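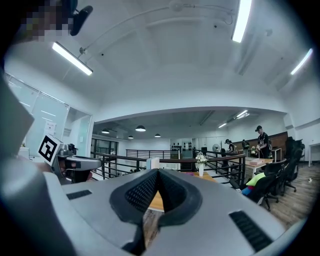 Worktable, right side, morning.

26/06/2023

Glue trials for the Gastwood chairs, continued. Kadir wants an answer on whether we stay with hide glue for the rungs or go over to the Cilari liquid.

Mixed a fresh batch of hide glue, 100 g dry to 121 g water, soaked overnight in the fridge. It came up to heat with no lumps. Last batch was thinner and ran out of the joints, so I am keeping this ratio for now.

Made nine test joints from the ash offcuts, all with the same tenon cutter. Four hide, four Cilari, one dry as a check on the fit. Two of the mortises came out a little loose. Marked those with an L in pencil so they don't get mixed in with the rest. One of each glue went into the loose ones.

Open time on the hide glue is short. By the third joint it was already skinning over, and I had to wipe it off and brush on more. Warming the parts first would help – the heat box is still full of Hüsnü's bending strips, so that has to wait.

Cilari is easier to spread but slow to grab. Two of the joints crept back out after I let go and had to be clamped. Squeeze-out wipes off with a damp rag. On the hide joints I left it to gel and peeled it off.

Pull test next, with the same lever and hook as in early June. The best joint then was 896 N, hide glue, tight fit. Would like to see that repeated before I trust it.

To do:
Order more ash from Balogun, straight grain only.
New brush for the glue pot, the old one is shedding.
Ask Hüsnü Karakaya when the heat box is free.
Kadir to check the tenon cutter setting against the Bindo gauge – I think it has drifted.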